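Home Modules Timetable Reading Lists Contact

Module 4: Moisture in Solid Masonry Walls
Notes to accompany session 3. Prepared by Carolina Sampaio. Revised 10/26/19.

3.1 Sources of moisture

Water enters a solid wall by driving rain, by capillary rise from the ground, by condensation and by leaks from gutters or pipes. The four are often confused on site. Capillary rise leaves a fairly level tide mark with salts along its upper edge. Rain penetration gives irregular patches that follow the weather, usually on the exposed elevation.

3.2 Capillary rise

The height reached depends on pore radius, evaporation from both faces and the supply of water at the base. Fine pores draw water higher but move it slowly. A cement render on the outer face reduces evaporation and the damp line moves up until the two rates balance again. The Lustevach granary, built in 1802, was rendered in this way. The damp line on its north wall was recorded at 800 mm before the render was removed.

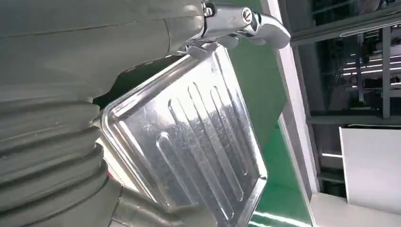
Reading time: 4 min

3.3 Measurement

Electrical resistance meters are calibrated for timber. On masonry their readings are comparative only, and salts raise them. For a true moisture content, drill a sample, weigh it, dry it in an oven and weigh it again. Content is expressed as a percentage of dry mass.

Worked case: a mortar sample weighs 136 g as taken and 118 g after drying. The loss is 18 g and the moisture content is 15.3 per cent. Seal samples at once. Drill slowly, as heat from the bit drives off water.

3.4 Reading for next session

Alemayehu, G., notes on salt crystallisation, sections 1 and 2. The Carrilho case sheet will be discussed in December.

We use cookies to remember your settings. Accept / Manage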